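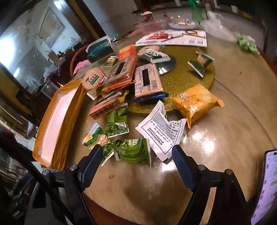
Roksolana Stasiv

Shared Snacks and Package Waste in a Student Lounge
Project report, Introduction to Consumer Studies

Background

The second-floor lounge in Hullton Hall has a round table where people leave food for everyone. Most of it comes from gift boxes that students get from home and don't finish. By the middle of November the table is usually covered with small packages, and a lot of what is in them ends up in the trash. My project looked at why that happens and whether a simple sorting routine would change it.

I worked with Marichka Skoryk, who lives on the same floor and kept the log in the evenings. Our instructor was Valentyna Tymoshchuk.

What was on the table

The photo at the top of this report shows part of the starting pile, before we sorted it. There are biscuits in clear wrappers, crackers, a blue wrapped bar, a yellow snack bag and a number of small green packets. Some of it sits on the gold lazy Susan and some directly on the table. The open gift box lid with the pink interior is on the left. There is also a printed sheet of instructions, crumpled, and a brochure behind the food.

We logged 82 packages over the whole project. Packages that came in after the first day were added to the log the same evening. We did not log drinks or fruit.

Method

We ran the project for 4 weeks. In the first 2 weeks we left the table alone and only wrote down what arrived, what was taken and what was thrown out. In the last 2 weeks we sorted the food every evening at 7:00 into three groups:

Sweet biscuits and bars
Crackers and salty snacks
Small packets and anything we could not identify

The third group turned out to be the hard one. Several packets had labels that neither of us could read, and the smallest ones had very little printing at all. Lertchai Phromma helped us with some of the labels and we used a phone translator for others. Where we still didn't know what something was, we wrote "unknown" on a sticky note and put the packet in a separate bowl.

We also put up a short survey on paper next to the door. It asked which snacks people took, which they avoided and why. We got 93 answers. People could fill it out more than once, so this is the number of sheets and does not tell us how many students took part.

Results

Biscuits went first in both halves of the project. Crackers were next. The small packets stayed on the table the longest, and during the unsorted weeks most of them were thrown out by whoever wiped down the table.

The most common reason for avoiding something was not knowing what it was. The second was not knowing if it had nuts or meat in it. A few people wrote that they didn't want to dig through the pile. One answer said the table looked like somebody's private stuff and they weren't sure they were allowed to touch it.

After we started sorting, more of the small packets were taken, especially the ones with a translated note. The "unknown" bowl was almost never touched.

Problems

The log has gaps. Marichka was away for one evening in the second week, and I wrote down that day's changes from memory the next morning. We also can't separate the effect of sorting from the effect of the notes, which we added at the same time. If I did this again I would sort for one week and add the notes in the next.

Loose wrappers were another problem. We had no rule at first for a wrapper left on the table, so a few may have been logged as full packages.

Follow-up

The sorting bowls are still in the lounge. Roksolana Bilyk has taken over the evening round for the rest of the semester and has a copy of the blank log sheet. The survey sheets are in the blue folder on the shelf by the microwave.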